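# Door state as a conditioning variable: some numbers from the mug task

I've been meaning to write this up since May, when the second batch of rollouts finished and the plots stopped moving. It concerns a fairly narrow question. If a manipulation policy trained in simulation is told explicitly how far a cabinet door is open, does it place objects in that cabinet more reliably than one that has to work it out from the pixels?

The short answer is yes, by less than I wanted, and mostly in a region of the state space I hadn't thought much about.

## Setup

The simulator is Prendora, with our own kitchen generator on top. The generator (internally Cirneo) assembles a counter, a lower run, an upper wall cabinet and a backsplash, then picks finishes and scatters the usual clutter. The task is pick and place: take a mug from the counter, put it on the shelf of the upper cabinet, release, withdraw. The door is already open at the start of the episode, at an angle sampled uniformly between a lower bound where the gripper can barely get past and an upper bound set by the hinge.

Two policies, same architecture, same demonstrations:

- **Base.** Camera images and proprioception only.
- **Conditioned.** As above, plus the hinge angle as a scalar, normalized and appended to the proprioceptive vector.

I had 293 usable demonstrations. The target was 300, but the remainder had the door jittering against its joint limit at reset, which put spikes in the contact forces, and I threw those out before training. Both policies saw exactly the same set. I trained 3 seeds of each and evaluated every seed on a fixed list of scenes that neither policy had seen, so that a difference between policies couldn't come from one of them drawing easier kitchens.

The conditioned policy gets ground truth here. On hardware you would need an estimator, and the estimator would have its own errors. I'm aware of that and will get to it.

## What the angle buys

With the door open wide, the two policies can't be told apart. The spread between seeds is larger than the gap between means, and I wouldn't defend a claim in either direction.

With the door near the lower bound, both are poor. The approach corridor is tight enough that small errors at the wrist end in contact with the door whatever the policy believes about the hinge. Knowing the angle doesn't make the arm any thinner.

The gap opens up in the middle. At intermediate angles the base policy behaves as if it has two templates, one for "open" and one for "nearly closed", and switches between them. The conditioned policy varies its approach smoothly with the angle. If you plot lateral wrist offset against door angle, the base curve has a step in it and the conditioned curve doesn't. Almost all of the additional successes come from the neighbourhood of that step.

Yavuz Kocabaş suggested checking whether the step moved with the colour of the door. It does. When the door and the cabinet interior share a dark finish, the step shifts toward wider angles, meaning the base policy treats the door as more closed than it is. With pale doors against dark interiors it shifts the other way. That reads to me as a perception problem – the edge of the door is the cue, and a charcoal door in front of a matte black box doesn't offer much of an edge.

## Clutter

The second finding was an accident. The generator places clutter on the counter without regard to the lift path, so the mug sometimes has to come up close to a plant or a knife block. I had assumed this would be noise, evenly shared.

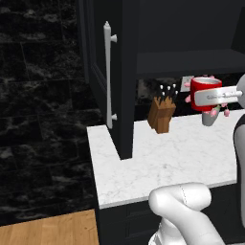 The interaction with angle was stronger than the clutter effect alone. A policy that has picked the wrong template tends to carry the mug low and late, and then it spends longer among whatever is standing at the back of the counter. Knife blocks are forgiving because they are heavy in our asset set and don't move when brushed. Plants are worse. The stems are thin meshes with coarse collision hulls, and a mug that is visually clear of a flower can be in contact with the hull around it. Some of the failures I logged as collisions are therefore failures of the asset. I've rebuilt the hulls for the potted plants and will rerun that slice, but the numbers in the Besnard repo are still from the old ones.

I also tried shuffling the angle input at test time, pairing each scene with the hinge value from another. Performance dropped below the base policy, so the network is using the scalar and hasn't simply benefited from an extra input dimension.

## Caveats

As above, ground truth angle is generous. I injected Gaussian noise into the scalar at evaluation to get a feel for how good an estimator would need to be, and the advantage faded gradually with no cliff. I haven't trained with noise, which would be the fairer test.

The door never moves during an episode unless the arm hits it. A policy that has to open the door first would have a history of the hinge from its own motion, and the explicit scalar might be redundant.

All of the kitchens share one hinge side. Mirroring them is a small change to the generator and I should have done it at the start.

The rerun with the new hulls and mirrored layouts is queued on the Nirncombe machine behind someone else's sweep. I'll add the updated offset plots to this post when it clears, and the shuffled-input results will get their own table.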